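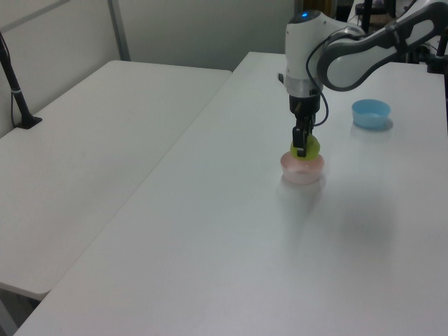
Can the plastic bowls go in the dishwasher together with the plates?
The light blue bowls can, but only on the upper rack. The pink ones we wash by hand, with water not hotter than 44 degrees.

Ticket 72 - Kitchen items, Miltdale house
Opened by: Torben Albers
Status: closed

Torben Albers wrote:
Hello, I have a problem with the pink bowls from Greller. After the last wash four of them came out cloudy, and one does not stand flat anymore. I used the normal program with the usual tablet. The blue bowls were in the same wash and they look fine. Is it the machine or is it the bowls?

Apostolos Manolakis wrote:
Thank you for the report. Please tell me on which rack the pink bowls were, and which temperature is set on the machine. Also please rub one cloudy bowl with a little vinegar and rinse it. If the cloud goes away, it is only lime from the water.

Torben Albers wrote:
They were on the lower rack, close to the heater. The temperature I could not read, the display shows only the program name. I tried the vinegar on two bowls. One became clear, the other stayed the same.

Apostolos Manolakis wrote:
Then we have two different things. The first bowl had lime, so please fill up the salt. The second one is damaged on the surface by heat, and this cannot be repaired. The bent bowl I would also take out of use. We bought 25 pink bowls in October, so there are enough left in the cupboard.

Torben Albers wrote:
Salt is filled. I washed 21 bowls by hand today and dried them with a soft towel - no new marks. The bent one I keep for clothespins, if this is allowed.

Apostolos Manolakis wrote:
It is allowed. I close the ticket.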